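Skaltgate Floor Soap, 51 oz bottle
Made by Prinico

We love this stuff! It's a plain, mild floor soap that mixes with warm water, smells very faintly of lemon, and leaves next to nothing behind when it dries. If you've been fighting a dull film on a kitchen or hallway floor, start with one bucket and see how it goes.
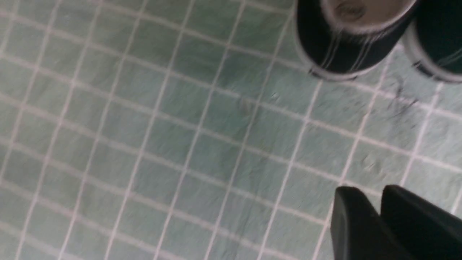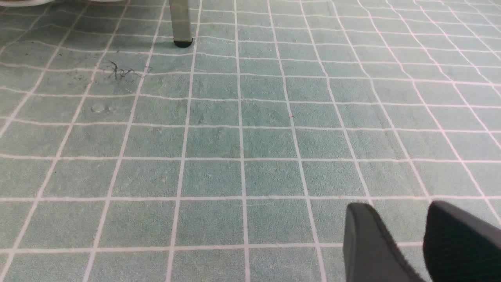

Green squares, pale lines.

Fandville wrote in to say that the film in the back hall was gone after the second mopping, and that half the dose on the label was plenty with soft water. We've tried the half dose too, and yes, it works nicely (and the bottle lasts forever).

How to use it
Add 4 capfuls to a full bucket. Sweep first, wring the mop well, and change the water once it turns gray. No rinsing on most floors. Skip it on waxed or oiled wood.

Details
Size: 51 oz
Case: 12 bottles
Scent: light lemon
Cap: screw top, doubles as the measure
Also comes in: unscented, same size

The Powell string mop is a great match for it, and the heads go right in the washing machine! Replacement heads are sold in packs of 4.

Keep the bottle somewhere that doesn't freeze. If it turns cloudy, bring it indoors overnight and give it a shake.

Page updated 9/11/21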